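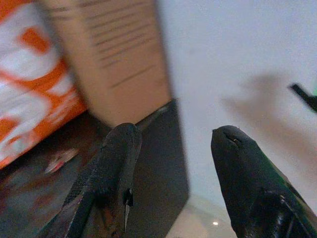
Wann ist ein Karton richtig gepackt? Wenn man ihn schließen kann, ohne zu drücken, und wenn beim Kippen innen nichts rutscht.

So antwortet die Frau, die bei Groltodness den Versand leitet, und sie will es dabei zunächst belassen. Seit 7 Jahren verschickt der kleine Händler aus Guerra Haushaltswaren und Ersatzteile, anfangs aus einer Wohnung, inzwischen aus eigenen Räumen. Ihren Namen möchte sie nicht im Netz lesen, über die Arbeit spricht sie gern.

Gelernt hat sie das Packen nebenbei. „Ich habe im Verkauf angefangen, und abends blieben die Pakete übrig“, sagt sie. „Die ersten waren schlecht. Zu viel Klebeband, zu große Kartons, und oben ein bisschen Papier, damit es ordentlich aussieht.“ Einmal seien von einer Lieferung mit Glasdosen 33 Stück zerbrochen zurückgekommen. Danach habe sie sich hingesetzt und für jeden Artikel aufgeschrieben, in welche Schachtel er gehört. Die Liste gibt es noch, sie hängt in einer Klarsichthülle und ist an vielen Stellen mit Kugelschreiber geändert.

Heute kommt der Betrieb mit wenigen Kartongrößen aus. Eine davon wird kaum noch gebraucht, sie bleibt wegen der Backformen im Sortiment. Gebrauchte Kartons werden wieder verwendet, wenn die Kanten noch gerade sind. Alte Aufkleber müssen vorher herunter oder überklebt werden, vor allem die mit Strichcode. „Der Scanner liest, was er findet. Wir hatten ein Paket, das zweimal zum alten Empfänger gefahren ist, bevor jemand den zweiten Code gesehen hat.“

Bedruckte Verpackungen vom Hersteller schickt sie ungern ohne Umkarton. Viele seien für das Regal im Laden gemacht und hielten einen Transport nicht aus. Bei Jindeo, dem Paketdienst, mit dem Groltodness die meisten Sendungen abwickelt, werde ein eingedrückter Verkaufskarton außerdem nicht als Schaden anerkannt. Das habe sie zweimal schriftlich bekommen.

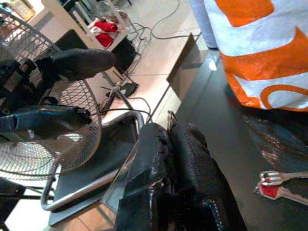
Ventilator, Stuhl und weißes Regal auf hellem Fliesenboden.

Auf die Frage nach dem Raum wird sie ausführlicher. Ein Packplatz brauche vor allem eine Tischfläche, auf der man einen Karton drehen könne. Glatte Platten seien ihr lieb, weil man schwere Sachen darüber schieben kann – Kratzer gebe es trotzdem. Fliesen findet sie praktisch, man bekommt sie schnell gefegt. Kalt seien sie eben auch, und im September ziehe sie schon die dicken Socken an.

Und der Ventilator? „Im Sommer geht es nicht ohne. Aber er muss so stehen, dass er das Seidenpapier nicht vom Tisch bläst.“ Kabel auf dem Boden mag sie nicht. Eine Leiste an der Wand sei seit Langem geplant, bis dahin müsse man die Füße heben. Einen Stuhl will sie am Packplatz haben, auch wenn sie lieber im Stehen arbeitet. Lieferscheine sortiert sie im Sitzen.

Lose Pappen wirft sie nicht weg. Flache Stücke stellt sie hochkant an den Tisch, dann sind sie griffbereit und liegen nicht im Weg. Sie dienen als Zwischenlage, als Unterlage beim Schneiden oder als Deckel, wenn ein Karton oben zu weich ist. Stoffreste nimmt sie zum Abwischen, für den Versand taugen sie nach ihrer Erfahrung wenig, weil sie sich zusammendrücken.

Seit dem Umstieg auf das Lagerprogramm Zendemetti druckt der Rechner die Packliste in der Reihenfolge der Fächer aus. Das spare Wege, sagt sie, nur die Gewichte stimmten oft nicht. Sie wiegt deshalb weiter jedes Paket nach.

Was sie Leuten rät, die nur ab und zu etwas verschicken? Den kleineren Karton nehmen, das Schwere nach unten, das Klebeband einmal über die Mitte und einmal quer. Und die Adresse auf einem Zettel mit hineinlegen. „Wenn der Aufkleber abgeht, findet das Paket sonst keiner mehr.“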